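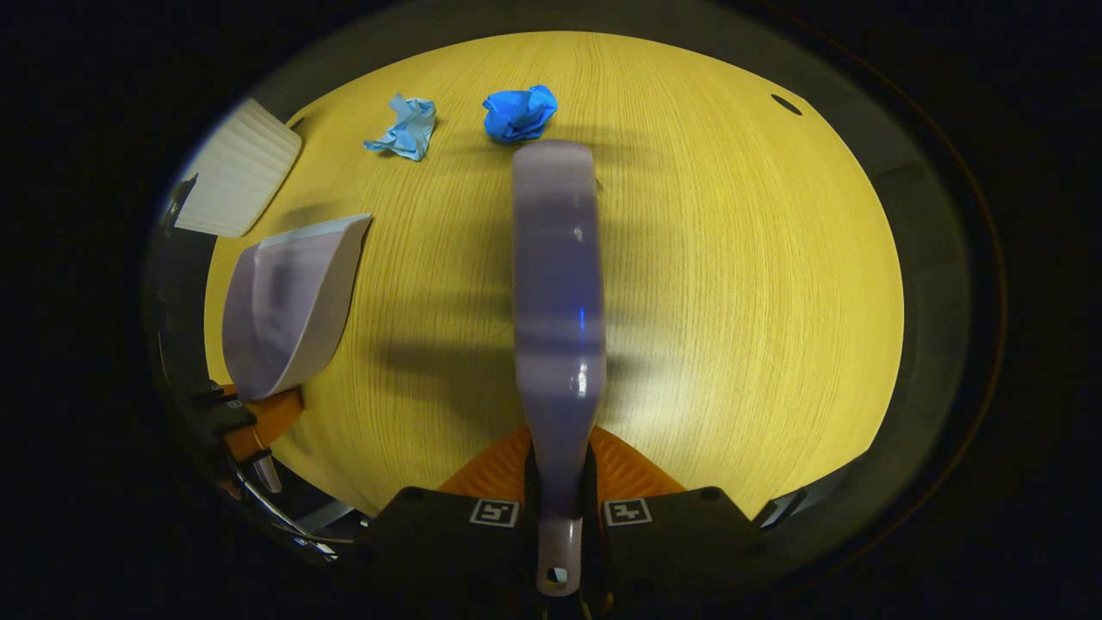 Wendy Fothergill asks whether a sweeping take still counts if the brush slips in the jaws. Keep it, but tag it as a slip — the learner needs some of those.

To record a sweeping set:

Lay the dustpan flat and drop the crumpled blue pieces further up the table.

Grip the brush by the narrow end of its handle, between the orange pads.

Start recording, sweep towards the pan, then stop.

Move everything and go again. Save 93 takes per set, then upload to Tirkden.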